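Last updated: April

So I've been trying to get through a whole spring without buying a single new houseplant, and I made it 12 days. The culprit was a hoya at Mokska, the little plant shop next to the dry cleaner, and I'd only gone in to get out of the rain. It was sitting on the bottom shelf with one long vine hanging down to the floor and I felt bad for it (yes, I know, that's how they get you).

Anyway, that makes 58 plants in the apartment, and I've started having opinions about watering. For years I did everything on a schedule, the whole lot on the same morning with one big can. Half of them hated it. My snake plant turned to mush from the bottom up and I cried a little, and then I bought two more.

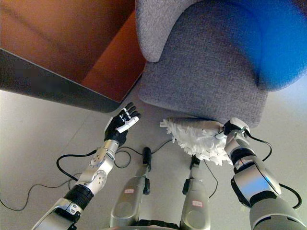 What finally changed things was a long email from Gareth Sedgwick, who reads this blog and grows ferns in a bathroom with no window. He told me to quit the schedule and just pick up the pots. A dry pot weighs next to nothing! You get a feel for it in a week or so. I go around before coffee now, lifting everything like a weirdo, and I only water the light ones. The calathea still gets crispy edges, but I've lost nearly all hope for her anyway.

The other thing is leaves. Big leaves get dusty, and I used to spray mine with that shiny stuff until the rubber plant started looking like a plastic one. Plain water and an old sock work fine. Put your hand in the sock, hold the leaf from underneath, wipe – done.

Next up is repotting the monstera, which I've been putting off since last summer. If anyone has a potting mix they like for a plant that's bigger than they are, please leave me a comment.

Contact | © Vumcombe Windowsill | Back to top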